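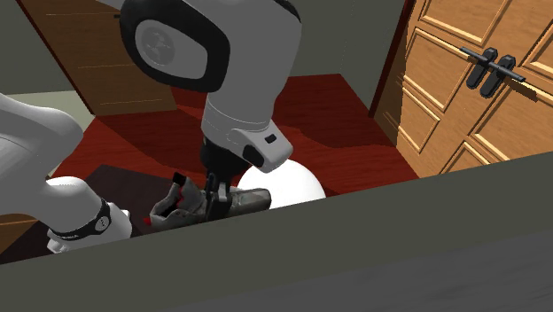 Gray sneaker held in a two-finger gripper (computer rendering).

Aketti Walking Club – minutes of the December meeting

Present: Paora Cosgrove (chair), Cheuk-hei Chien, Arif Simanjuntak, Fletcher Whitelaw (minutes)
Apologies: Lachlan Costigan

The meeting was opened at 7:10 pm. The minutes of the last meeting were accepted with one correction: the bus to Milum leaves from the school gate, not from the market.

Money
Cheuk-hei reported that the account stands at 2,548 dollars after the insurance was paid. Two members still have not paid the yearly fee. She will write to them again before the holidays.

Winter walks
The Pryor ridge walk was discussed for a long time. Arif walked it last Thursday and found that the lower path is closed at the second bridge. He proposed to go up by the forest road and come down the same way, which makes the walk longer by three miles. Paora was worried that this is too much for the slower group. It was agreed to offer two starts, one at the parking lot and one at the upper gate. Arif will lead the first group and Lachlan will be asked to lead the second.

The Flutolham walk stays as planned. Members should bring their own lunch – the café is closed in winter.

Footwear
Cheuk-hei reminded that on the last walk several people came in light shoes and had difficulties on the wet rocks. After discussion it was decided that boots are required for Pryor and recommended for all other walks until spring. Fletcher will add this to the walk list.

First aid kits
The club has four kits. One is missing its bandages. Paora will replace them and keep the receipt.

Other business
Arif asked if the club can print maps in larger letters. Everybody was in favor. Fletcher will ask for a price.

The meeting closed at 8:25 pm.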